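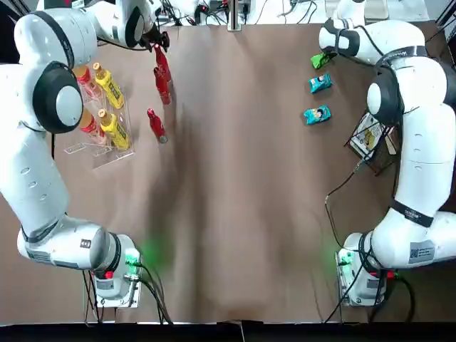
Ruxandra Barbu
August 2018

I've been thinking about corner shops all week, so this is going to be a long thread and I apologise in advance to anyone who only follows me for the cat.

When we moved to Senton I was nine and had perhaps a dozen words of English, and the first place I was allowed to go on my own was Iordache's on the corner of our road. My mum could see the door of it from the kitchen window, if she leaned out far enough (she did lean out, every time).

The shop was one narrow room with a freezer down the middle that you had to squeeze past sideways. Bread at the front, tins at the back, birthday cards on a rack that squeaked when it turned. It smelled of newspapers and oranges and a little bit of paraffin, and I still get a lump in my throat if I catch that mix anywhere.

Mrs Iordache used to make me ask for things properly. I'd point at the sherbet and she'd fold her arms and wait, quite kindly, until I'd got the whole sentence out. "Please may I have." I learned more English at that counter than I did in my first two terms at school, and I got sherbet for it too!

The drinks shelf was where all the big decisions were made. We had our pocket money hot in our hands and we'd stand there going by colour alone, because none of us cared what anything was meant to taste of. My brother was loyal to anything orange. I was fickle and I'm afraid I still am.

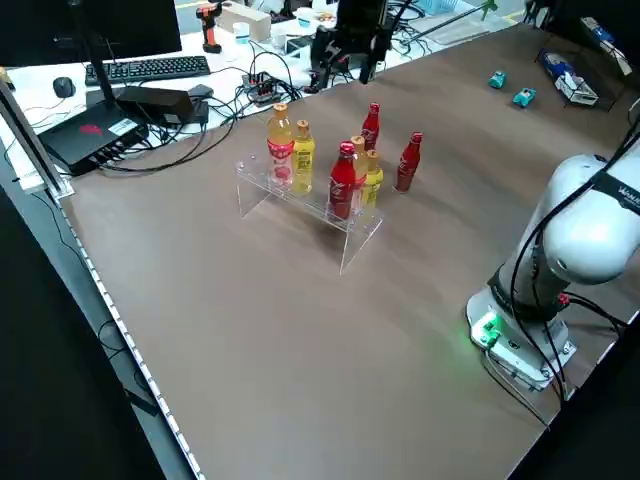
Red bottles and yellow ones on and beside a clear stand.

I asked a few old neighbours what they remembered and I've had the loveliest messages. Natália Cunha wrote back nearly a page about the penny tray and the little paper bags, and how you could make choosing last a whole rainy afternoon if there wasn't a queue behind you.

Dirceu Marinho had the paper round before my brother did. He says it was 47 houses and a hill, and that the dog at the top of the hill was the worst part until the Christmas it had puppies, after which he was late for school every morning and didn't mind a bit.

Fumiko Nagano remembered the tick book, which I'd completely forgotten. If you were short you went in the book, and you paid when you could, and the book lived under the till and was never left open where another customer might read it. I think we were in it more than my parents ever let on.

It wasn't all rosy, before anyone tells me off. It was dearer than the supermarket, the milk was a gamble by teatime, and if you were up to no good anywhere in the parish your mother knew by the time you'd walked home. I was once reported for sitting on a wall. It was a very low wall.

They shut up shop the October I started sixth form. There was a card in the window thanking everyone for 52 years between the two generations, and people kept going past slowly in their cars to read it. My dad bought the squeaky card rack and it's in his shed to this day with seed packets in it.

The building is a flat now, with nice curtains. I walked by on Sunday clothes-shopping business that needn't concern you, and the step is still worn down in the middle where we all used to sit.

Anyway, I'd love to hear about yours. What was it called, who ran it, what did you always buy? I'll read every reply, though I may be slow, as Ramen has settled herself on my arm and I'm typing this with one thumb.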